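Setting Up a Two-Arm Cell for Soft Goods: Good Practice

Part 2 of the Gretley bench guide

Work through these steps before each run. They apply to any two-arm table that handles caps, cloths or similar items.

1. Clear the space between the arms. Keep only the items for the current task within reach of both grippers. Park spare items at least 12 inches from the work point.

2. Coil loose cables and move them to the side of the table.

3. Check the arm cables. Move each joint slowly through its range and watch for pulling at the elbow and wrist.

4. Run the first 3 cycles at reduced speed, with one person at the stop button.
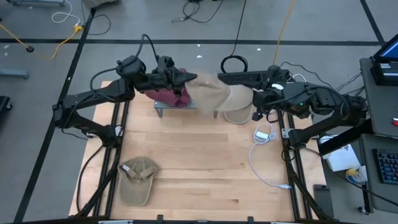
Left gripper pinching a tan cap, with the right gripper close by, with the raised stand at the far side of the table.

5. Grip fabric near an edge or seam. Soft crowns swing when the arms move, so leave clearance underneath.

6. If you use a raised stand, mark where its legs go. A stand that shifts during a run means the positions must be checked again.
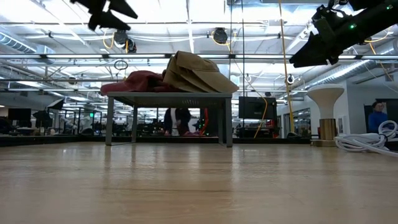

7. Stop the arms fully before you straighten an item by hand. A pause in the program doesn't count as a stop. Use the switch, wait for the arms to settle, then reach in.

8. Log every drop or missed grip on the Terkeck sheet, with the item type and the cycle number. After 8 in one shift, end the run and call the cell lead.

Next: Part 3, Gripper finger wear and replacement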